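Cloth folding by remote control - how many demos?
Hafþór Kárason
I have 142 demos of two arms folding a white cloth on a white table. The trained policy still misses the corner half the time. Record more?
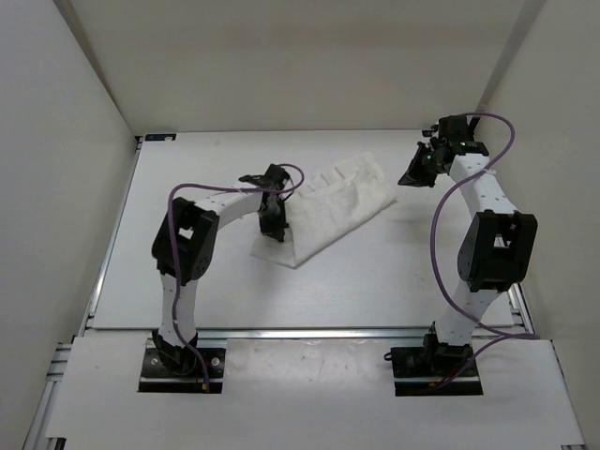 Lighting stays the same throughout. I start each run with the cloth crumpled differently.

Takeshi Tsuchiya
Watch your recordings first and bin any where you hesitated. Then try a darker cloth - white on white is hard. I needed 363 for towels.

Zalholm
More data, always.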